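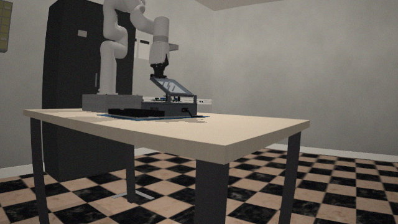 Computer rendering: a hinged, laptop-like device on a low gray housing.

From: Piret Pētersons
To: Kiltavholm Reading Rooms list
Date: Aug 17, 2021
Subject: Re: Loan period for public laptops

Dear colleagues,

Thank you to all branches that replied to the message quoted at the end. The Lending Office has read every response, and the following rules will apply at all 11 reading rooms from the first day of the new term.

The standard loan will be three weeks. It may be renewed once, at the desk or by telephone, provided that no other reader has placed a hold. Branches that now lend for two weeks are asked to honor existing due dates and to apply the new period to new loans only.

Overdue fines on laptops will end. A reader whose loan is more than 14 days late will receive a letter, and borrowing will be paused until the item is returned. Fines already paid will not be refunded. The Ko branch asked whether unpaid fines should be cleared from reader accounts. They should, and the office will do this centrally.

Chargers must be entered as separate items. Several branches reported that a missing charger had kept a working laptop off the shelf for a month or longer. A stock of 70 spare chargers is held at Zinov and may be requested with the usual transfer form.

The question of lending to readers under 16 remains open - the present practice of asking for a parent's signature continues until further notice.

Printed copies of the revised loan agreement will be sent with the regular van delivery. Please recycle any copies dated May or earlier.

Yours sincerely,
Piret Pētersons
Lending Office

Melaniia Horobets wrote:
> Dear all,
> Our branches recorded 1,202 laptop loans last year, under
> three different loan periods. Readers who use more than one
> branch are often unsure when an item is due.
> Please let the office know which period you would prefer,
> and whether you wish to keep overdue fines.
> With kind regards,
> Melaniia Horobets
> Clokon Branch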